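Fulow Wet Sieve Stack, 6-tray – for site and finds room

Stock status: in stock, October batch. Next lot not till spring.

A stacking sieve set for wet screening of waterlogged deposits. Ditch fills, peat, well bottoms, foreshore mud. Takes a standard 10 litre bucket per load and fits over the Itgate settling tank, or over any tank of similar width if you have the adaptor rails (sold separately, see below).

Second version of the stack. Old one had riveted corners and the rivets trapped seeds, which people told us at length. Corners are now folded and welded. Mesh is stainless, same as before.

What's in the box
6 trays, graded coarse to fine
1 lid with spray inlet
1 drip collar
Spare clips, bag of 17
Label holders, one per tray – take pencil on waterproof card, not biro

Trays can be bought singly. The two finest wear out first, so if you run a big flotation programme get spares of those with the order and save the carriage.

Using it
Soak clay-rich samples overnight before they go anywhere near the mesh. Low pressure only. A garden rose on a hose is about right, a jet washer will put charred grain straight through the side of the tray and it will wreck the mesh as well. Lift the coarse tray out first, pick over it for bone and pot, then carry on down. Keep wood and leather wet the whole time, straight into a lidded tub.

Don't dry residues in the trays. They take ages and the next person needs the stack.
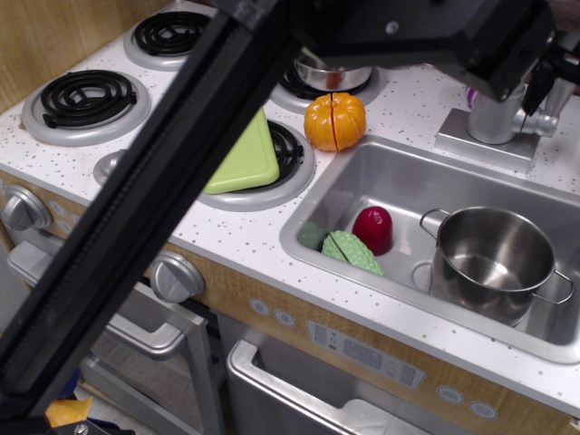

Tested at Custau
The stack was used for a full season on the Custau creek excavation, on the lower midden and the timber trackway. 3,753 samples logged through three sets. Two clips lost, one lid dropped off a trailer and bent (still in use). Small fish bone recovery was good down to the second finest tray. Below that it was mostly rootlets and snails, but that's the site and not the sieve.

The Custau crew asked for a longer handle on the drip collar. Done, all stock from this batch has it.

Fitting
Itgate tank, large: drops straight on
Itgate tank, small: needs adaptor rails
Campbell flotation unit: needs rails and the deeper collar
Home-made barrel rigs: measure the inside of the rim and ring us before you order, we've had a few come back

Cleaning
Rinse between contexts, both sides, and hold each tray up to the light. Soft nylon brush. No wire brushes please. Fine trays can go in a bath of warm water for an hour if the mesh clogs with silt. Check the folded edge with a fingertip, grit likes it there.

Spares and extras
Adaptor rails, pair
Deep collar for Campbell units
Waterproof label card, pack of 2,000
Replacment lid seal

Delivery and returns
Goes out on a pallet if you order more than two sets, otherwise by courier in one box. Somebody needs to be in to sign. Unused trays can come back within the month – used ones cant, even washed, because of cross-contamination between sites. Units and council archaeology teams can order on account, just put the purchase order number on the form.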